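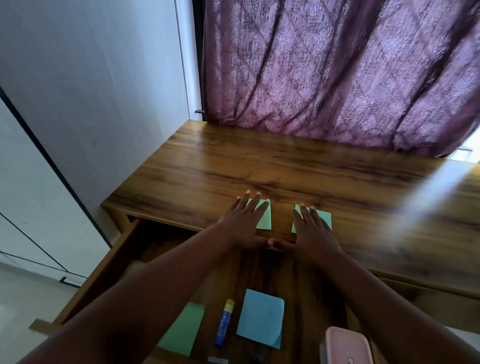
How I record desk-tidying demos for a robot, using my own two hands

I've been teaching robots to put stuff away for a while now, and the question I get most is how you go from "I know how to tidy a desk" to something a policy can learn from. So this is my routine for recording demos by hand, start to finish. I use Plemorley to log the sessions and a pair of Altberg arms to replay them, but most of it should carry over to whatever you've got.

Pick one job and say it out loud

Before you record anything, write the task as one plain sentence. Mine for the desk set is "take the small things out of the drawer and put each one in its place on top." If you need an "and then also maybe" in there, split it into two tasks! My first try had a glue stick, sticky notes, pens, paper slips and a plastic box all in one giant recording, and the labeling took me a whole Tuesday. Now I do 11 takes per task and keep them short.

Start with your hands in view and keep them still for a moment. Same at the end. Grurkis (the little script I use to chop recordings into steps) looks for those pauses, and it gets very confused if you dive straight in.

We use cookies to remember your settings and see which guides people read. Accept all | Manage choices

Picking up small things 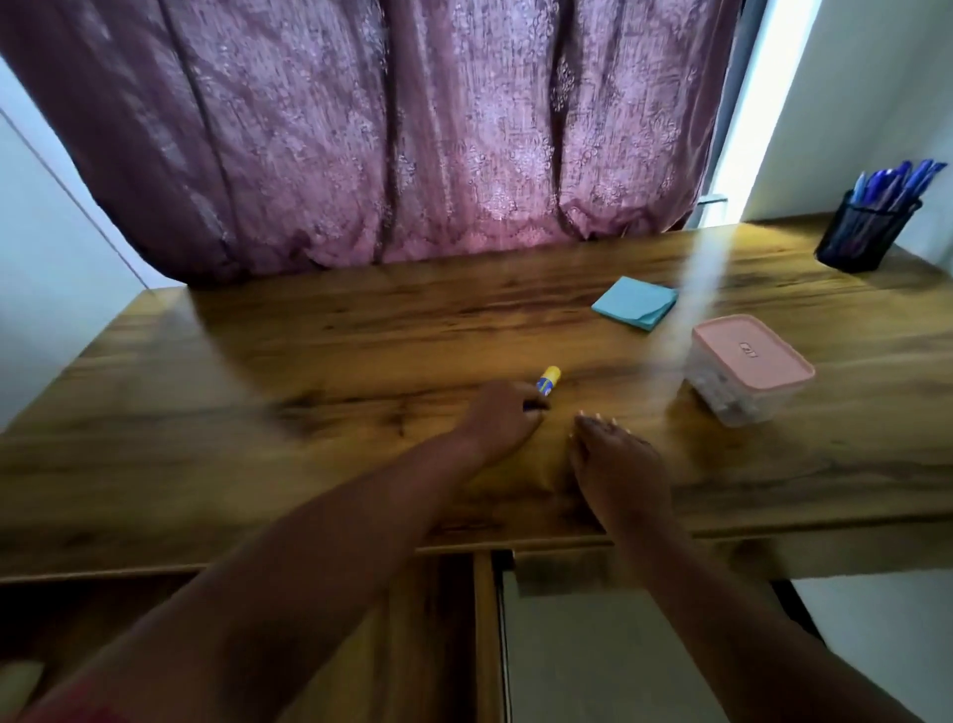 Page last changed: December

Glue sticks are a great first object, they're easy to pinch and they've got a clear long side. A few things that helped me:

Use your fingertips. If you wrap your whole hand around something, the hand tracker loses your fingers and you get a grip the robot can't copy. A pinch maps pretty nicely onto two fingers.

Let the other hand rest on the desk where the camera can see it. I used to drop mine into my lap, and then the left-right labels would swap halfway through a take (so annoying).

Move at maybe half your normal speed. It feels silly for the first 5 takes and then you stop noticing.

Change the layout between takes. Turn the sticky notes a bit, slide the box over, put the glue stick down at another angle. If everything sits in the same spot every time, your robot will learn the spot.

Pens in a holder

OK, this is the hard one, and I'd leave it until you're happy with the easy stuff. The pens are crowded together, your hands hide what you're doing, and thin mesh does odd things to depth readings. I come in from both sides with my wrists low, so the camera can see over my knuckles, and I go for one pen at a time.

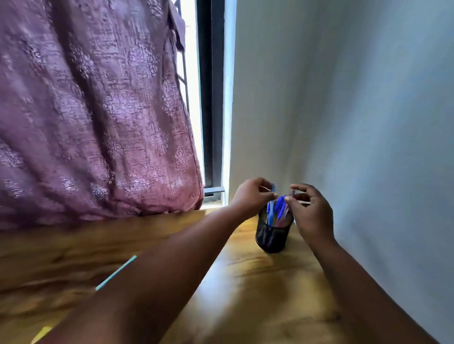
Both hands at the pen holder, fingers close to the tops of the pens.

If a pen snags, keep recording! Back off, try again and let the retry stay in the take. I threw those away for months, and the arms would just freeze whenever anything caught. With 9 snag-and-retry takes in the set, they started backing off and having another go.

Checking your takes

Watch everything back at double speed before you replay it on the arms. I bin a take if either hand leaves the view for long or if my head swings around a lot. Bright sun on a shiny desktop can be trouble too, so I check the tracking there frame by frame. Then I load what's left into Bạch, our test bench, and run it with the arms at their slowest setting and one hand near the stop button.

Next up is getting the lid off the plastic box, which I've tried twice and the tracker hates it.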